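Earbud case

An earbud case is the small lidded box that stores and charges a pair of wireless earbuds. It is a wonderful bit of everyday design: a battery, a charger and a carrying pouch in something that fits in a coin pocket! Early cases, like the long, flat Cladent, opened like a drawer. The rounded Kirui made the snap lid popular, and pastel colors soon followed.

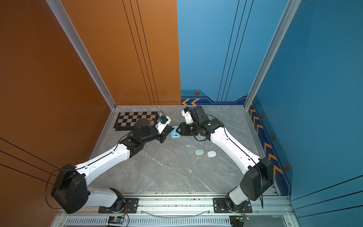 Owners writing to the Grornton newsletter in July disagreed, saying the drawer type was easier to open with one hand and never popped apart when dropped.

Most cases hold the buds in place with small magnets, which also line up the metal charging contacts (hence that very satisfying click). The Flilico case has a 385 mAh battery and weighs 44 grams with both buds inside. It can refill them four times, and 15 minutes in the case gives roughly an hour of music.

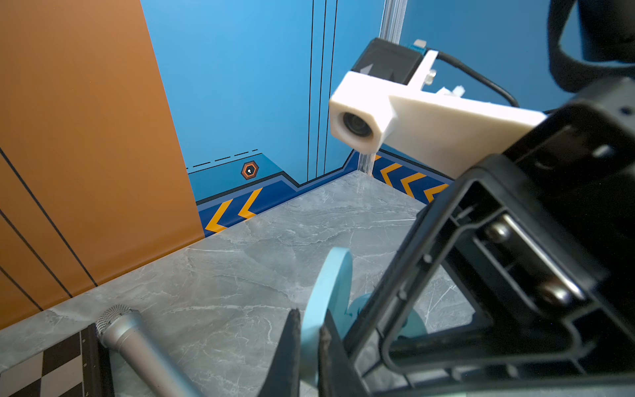 Light blue plastic object on a gray marble-patterned surface.

Lint is the great enemy of the contacts. A dry cotton swab clears it nicely, and the hinge likes a quick wipe too.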